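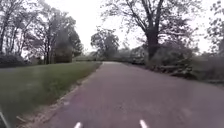 3.2 Survey of walking and cycling trips

The household survey in Pollov asked adults how they traveled to work, to school and to the shops in April. Forms went to 1,490 addresses on both sides of the Tirko road, and 221 came back complete. Forms with no trip diary were left out. Each person listed every trip longer than five minutes, with a start time and a purpose. 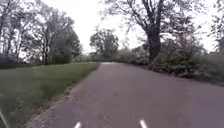
Lumbantobing

Of the 221 households, 154 reported at least one trip on foot or by bicycle during the diary period. Shopping was the most common purpose, followed by visits to family. Trips to work were fewer than we expected from the earlier Hident study, which used a shorter form and asked only about the main job. People with two part-time jobs 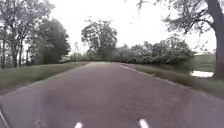

often walked to the closer one and drove to the other, and the older form would have missed those walks. We coded each leg as a separate trip. Where a start time was missing, the trip was kept in the totals but dropped from the time-of-day tables.

Figure 4. Paved asphalt path with low greenery in the distance.

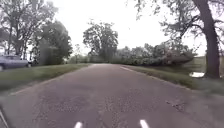 3.3 Distance and season

Distances were measured along the shortest public route. A second form, sent to the same households in winter, was returned by 138 of them. Walking trips under one mile changed little between the two forms.

Contact | Copyright | Back to top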